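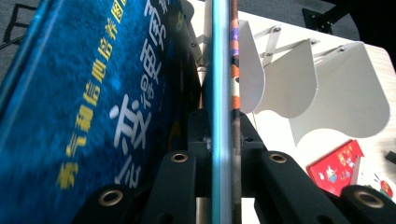

## 4. Importing your record collection

Before you begin, connect the Irkon player to your home network and wait until the front light stays green.

1. Open the menu **Library** and choose **Add albums**.
2. Select the folder where your music files are stored. The player reads also the subfolders.
3. Press **Scan**. A collection of 223 albums needs 20 minutes on a normal network. Please do not switch off the player in this time.
4. When the scan is finished, open **Unsorted**. Here you find the tracks which have no artist or album name.
5. Mark the tracks of one album, press **Edit**, and write the missing names.
6. Press **Save**. The album moves to the main list.

**Note:** Live albums and compilations often have a different artist for each track. For these, set **Album artist** to "Various" before you save. Otherwise the player shows every track as its own album.

**Note:** Titles longer than 129 characters are shortened on the display. The file itself is not changed.

**Caution:** The command **Clear library** removes also your playlists and ratings. Make first a backup with **Settings > Backup > Export**.

### 4.1 Gapless playback

Some albums are recorded so that one song goes directly into the next. To hear them without a pause, set **Gapless** to On and **Crossfade** to 0.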